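23 Feb 2022, workshop notebook, Urberg walking holiday
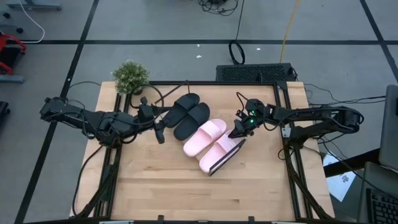

Spent the morning on the packing list for the Urberg week, which is still far too long (my fault, I keep adding things). Ashwin Thevar wants it on one side of paper and he's right, people don't read past the fold. Boots, waterproofs, a proper hat, fine. Footwear for the evenings was just "indoor shoes", so I've changed it to slides, like the black pair and the pale pink pair on the wooden tabletop, seeing as the guesthouse at Bukstead won't have boots past the porch.

Transfers next. The Wenine bus leaves at 9 and takes 90 minutes, so a late breakfast is out! I've asked Mac Mathúna whether they'd do packed rolls instead. Booking ref with them is 2223, writing it here before I lose it again.

Still stuck on day 2. The lake path is lovely but it was all mud in November, and I'd sooner send people round by the chapel. Ashwin disagrees, loudly. He's got the big map, so I can't check the distance until he brings it back.

To do: ring the guesthouse re towels, shorten the list again.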